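### 4.2 Grasping by the handle

The policy described in Section 3 chooses between two ways of picking up a basket: pinching the rim, or closing on the handle. Rim grasps are the sensible option. A rim is stiff, it stays where the basket is, and it looks much the same from one approach to the next. Handles are what people use, and people have made this look easier than it deserves.

We collected demonstrations in the Tilludthorpe space with the Nillurov wrist unit, which gives the policy one close view and nothing else. An earlier version also had an overhead camera. We removed it after finding that the policy had learned to trust the overhead view completely and treated the wrist image as decoration. With the wrist view alone, the handle has to be found from above, at short range, with both fingers taking up the lower corners of the image. Figure 3 gives the view for the mint-teal basket, whose woven handle lies across the near half and is held by two small white clips.
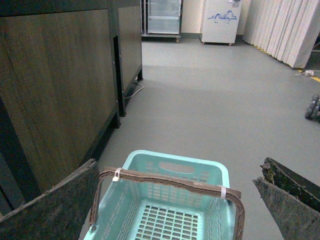 **Figure 3.** Wrist view of the perforated basket between the fingers. The brown handle runs diagonally and curves down along the right side. The floor shows through the grid in the base.

### 4.3 Results and failure cases

Each condition was run for 20 trials per basket, with the starting position of the gripper varied by up to 8 cm. Success meant lifting the basket clear of the floor and holding it there until the operator got bored, a criterion later formalized as 18 seconds. Handle grasps succeeded in 74 percent of trials. The Kukow baseline, trained on the same demonstrations but with no handle label, preferred the rim whenever it was given a choice and sometimes when it wasn't.

Most failures fell into two groups. In the first, the fingers closed on the handle and the wall of the basket together. The lift then worked, but we scored it as a failure, having promised ourselves in Section 3 that we would. In the second, the policy aimed at a gap in the perforated wall. A dark slot beside a brown strap is apparently a tempting target, and masking the wall during training reduced the problem without curing it.

We also tried the Katona depth filter, on the theory that a handle lying above the basket floor should stand out in depth. The perforated base defeated it. Readings passed through the openings to the ground beneath, and the filter reported a basket with several bottoms. We left it out of the final system and kept the color image, whose mistakes were at least ones we could recognize.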